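# Shared crockery comes out of the cupboard at Pangilinan Hall

Lunch club members at Pangilinan Hall will clear their own tables from now on, under an arrangement agreed in December 2023. The hall has stopped buying paper plates and throwaway cups and has gone over to plastic tableware that is washed and used again.

The change was put forward by Rosario Benedetti, who runs the kitchen on club days. The hall spent 3,260 euros on disposables and refuse charges over the past year, and she told members the money would be better put towards a new cooker.

Bowls, saucers and cups in several colours are now in use, along with wooden chopsticks for the noodle lunches. Dirty things are gathered on a round black tray and carried to the washing-up side. Used tissues are to be kept off the tray so that they don't end up in the sink.
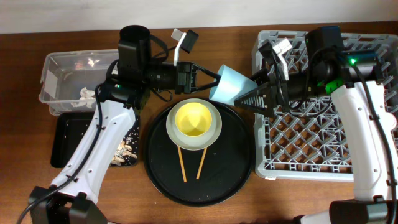 A yellow bowl on its saucer, with chopsticks and a light blue cup, at Pangilinan Hall.

Lunch is served in two sittings, and the second can't start until the tables are clear. Under the old system everything went into a sack and the job took a few minutes. Ottavio Villa, who looks after bookings, expects it to take longer at first and has moved the second sitting back by almost 9 minutes. The Loltov Road bus group, which comes to the later lunch, has been told.

Members are asked to tip leftovers into the food caddy, bring the tray over and load the rack by the sink. Bowls go in first, leaning against the prongs, and cups go in upside down. Chopsticks are washed separately and stood in a jar to dry. Anything with a crack in it should be left on the windowsill and not put back in the cupboard.

Pink, blue and yellow cups are all shared, and members are asked not to put one aside for themselves. Those who want to bring a mug from home may still do so.

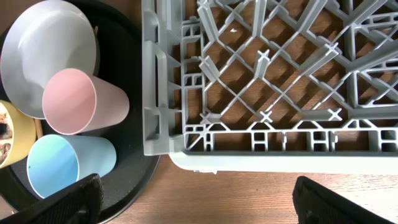 Henrik Sauerland would have liked a second rack. One is fine for cups, he said, but bowls take up a lot of room, and at the second sitting people will be standing about with a tea towel waiting for space. He also asked whether the chopsticks could be kept out of the washing-up bowl altogether, as they get lost under the suds.

Benedetti said a second rack could be bought if the first month showed it was needed. The arrangement will be looked at again in May, when the hall sets its kitchen budget. Tea towels are in the drawer to the left of the sink and should be taken home for washing by whoever is down on the rota.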